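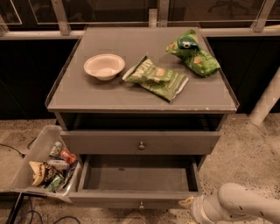 Plavwood Robotics Club: Spring Project Gallery

This is the gallery page for the Household Task project, the one where a robot deals with snacks and a nightstand. If you came looking for the line followers, they have a page of their own and they photograph better.

The short version of the project: our team is called Stekarell, the robot is called Ponce, and the competition we're working toward is the Zirnavow, which is in June. The task sheet says "transfer the named items between surface, drawer and bin on spoken request." It takes one breath to read and it has eaten the whole semester. Points are given for picking up the right item, for putting it where you were told, and for not moving the furniture. We lost more on the last one than I would have guessed.

Each practice run is five minutes on the clock. A team gets five attempts on the day and the best one counts, which sounds generous until you have watched Ponce spend an entire attempt thinking about a bag of chips.

Setup and scoring

The standard layout has a bowl and two green bags on top of the nightstand, with the bin of drinks and other snacks on the floor to the left. Clodagh Nic Aodha wrote the layout card and is strict about it. Somebody ate a prop in the second week, and the card now has a line about that too.

Cans are easy. A can is the same shape every time you come back to it. Bags are a different creature after each grab, so whatever the software learned about a bag on the first attempt is more or less folklore by the fourth. We tried taping one flat and got a very reliable robot for taped bags.

The paper bowl is our nemesis. It weighs nothing, and a gripper that closes one notch too far turns it into a taco. Freshmen are in charge of the bowl supply.

The drawer

Most of the arguments this term were about the lower drawer. The rules let you start with it open or closed, with a bonus for opening it yourself. We went for the bonus all through the early practices and learned a lot about small round knobs. The gripper would get hold of one, pull with great confidence, and slide off. After that came a long evening with rubber pads, and another long evening scraping off rubber pads.

For the run-throughs on this page we gave up the bonus and started with the lower drawer open. I'm told this is called managing scope.
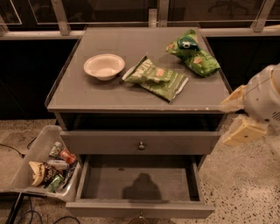 Lighting has been Clodagh's department ever since she noticed that our drop-off errors got worse in the evening. Her theory was that the depth estimate goes soft in dark corners, and that we were making the dark corners ourselves. Ponce has to lean over to look into the lower drawer, and when it does, its own shadow lands right across the drawer floor, head and shoulders, like a nosy neighbor's. So the software was being asked to judge the one patch of gray we had just made darker. She now has it take a look from farther back first and remember what it saw. Misses into the drawer went from six in a session to a number she won't let me print until it happens twice.

Things we still have to fix before June

The arm waits too close to the corner of the top between moves. It looks attentive, but it takes a long way around to get to the bin.

"The green one" is not a useful request when both bags are green and the bin has green in it as well. Ponce handles this by picking whichever one it likes. The judges are allowed to be vague, so we need it to ask back.

Cables. We have a rule about cables, and the cables haven't read it.

The voice. It was set to "cheerful" as a joke and now it announces each dropped bag as though it had won something. A vote is scheduled for Tuesday.

Practice is open to anyone at the school who wants to watch. Bring your own snacks and keep them off the nightstand, or they will be entered into the attempt. If you want to join for next year, talk to Clodagh, and wear shoes you can kneel in.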